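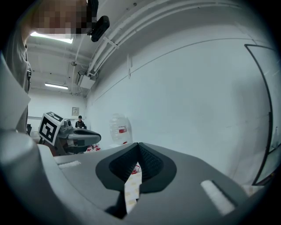

One of the grippers at our place, holding on to an item

Has anyone's job changed to "teaching the robot" and did it go okay?

Posted in Workplace & Automation, August 2021

Hi all, long post, sorry! I pack mixed orders at a small warehouse (Etetia, you won't know us) and since spring a few of us have been moved off the line for part of the day to work with hand-held grippers. You pick things up and put them down with the gripper in place of your hand, over and over, and the recordings go off to train the arms that are supposed to come in October. The room is nice enough – white walls, air conditioning, a big water jug – and my back loves it compared to the line. But my wrists are sore by lunch and I keep wondering if I'm training my own replacement. My lead says nobody is losing hours. We have 6 people on it right now. Soft packets are the worst by the way, they fold up right when you think you have them. Two things I'd like to hear about: did your pay or title change when the work did, and what happened to your regular job once the arms showed up?

sorrentino_dock4

I went through this at a bakery supply place. We got 5 arms and I'm still there, so breathe a little. What did change is what I do all day. I used to pack, and now I mostly clear jams, refill bins and deal with whatever the arms refuse to touch (anything floppy, same as you!). It's easier on the body but kind of lonelier, because I used to talk with the person across the belt and now that spot is a machine. They didn't hire anyone new when people left, either, so the crew got smaller without one layoff. Ask about that part, because "nobody loses hours" can be true and still leave a lot out.

On pay, I got nothing until I asked. I wrote down every task that wasn't in my old job description, took it to my supervisor and got a new title plus 60 cents an hour. Not huge, but it's in writing. And tell somebody about the wrists now, don't wait. We switched hands or swapped jobs every hour and it helped me a lot.

juden_nights

they said the same to us. get it in writing

hitanmont77

Different angle, I'm the one who sets the schedules at my shop. Ask if the gripper hours count toward your pick rate! Ours didn't at first, and folks who spent half the day recording looked slow on paper – took me weeks to get that fixed. Also ask who gets trained to run the arms in October. If you already know how the grippers hold things, you should be near the top of that list.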